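The House Rules, Illustrated
Clevley Handling Lab, gripper bench

We have a rulebook. It runs to 42 pages, it lives in a binder, and the binder is in excellent condition, which tells you how often it gets opened. What follows is the short version, put together by Delali Sarpong and me after the spring review, for anyone who will be working with the hand-held grippers and would like to keep their sessions out of the reject pile.

The rules are Vurkumero house rules. They sit on top of the site safety rules and replace none of them. If the two disagree, the site safety rules win and you should tell Balakrishnan Pinto, who collects contradictions the way other men collect stamps.

Before you pick anything up

Check the marker. It should be flat, clean and fixed down at all four corners. A marker with a lifted corner still looks fine to you. It does not look fine to the software, and the software holds grudges.

Wipe the lens with the lens cloth. Your shirt is not the lens cloth. We went through almost 200 sessions last September with a thumbprint in them, and the thumbprint was mine, so I say this with some authority.

Open and close the fingers all the way, twice, before the first take. If they stick, put the gripper on the repair shelf with a note. "Broken" is not a note. "Left finger catches halfway" is a note, and Thenmozhi Devadiga will think well of you.

On the table

Soft things and hard things are logged under separate task codes, even when they share a table. Cloth is S. Cups, lids and anything else that makes a noise when dropped is H. If your task has both, use the code for whatever is being moved and list the rest under "also present."
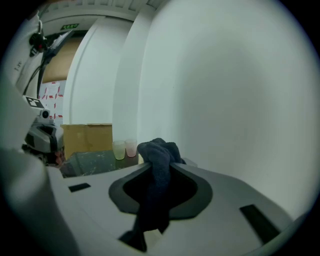
Cloth gets its own paragraph in the binder, and deserves it. Pick it up by whatever part comes first, unless the task card names a place. Don't pre-fold it into something obliging. A sock that has been arranged for the convenience of the gripper teaches everyone involved that socks are arranged for their convenience, and I have met my laundry.

If the cloth goes somewhere the task card doesn't mention, finish the motion, stop, and log it as it happened. Do not tug it back and carry on as though we all imagined it. Kwadwo Agyeman reviews 96 takes on a normal day and he has seen every version of the innocent tug.

Thumbs and fingers stay out of the jaw while it is closing. The jaw is not strong enough to do you real harm, but it does pinch, and the incident form is longer than this page.

Between takes

Put the gripper down with the lens facing the room, never on its face. The Rao stands have a lip for this. The older Jornov stands have no lip, and on those you simply have to care.

Leave the exit route clear. Boxes go against a wall, cables go behind the table, and chairs go back under something. This one is a site rule as well, so breaking it gets you two separate emails.

Every 300 cycles, swap the finger pads, whether or not they look tired. Write the swap on the card with your initials. Narayanan Sastry once found a card initialed "me," and he has asked everyone in the building about it.

Logging

One take, one line, written at the time. A failed take is a take and stays in the log. We want the misses as much as the hits, and a log with no misses in it will be read very closely by people with nothing else on their calendar.

Corrections to this page go to Delali. Corrections to the binder go in the binder, in pencil, where they will be perfectly safe.

Page last changed Wednesday, April 3, 2019 - mostly commas.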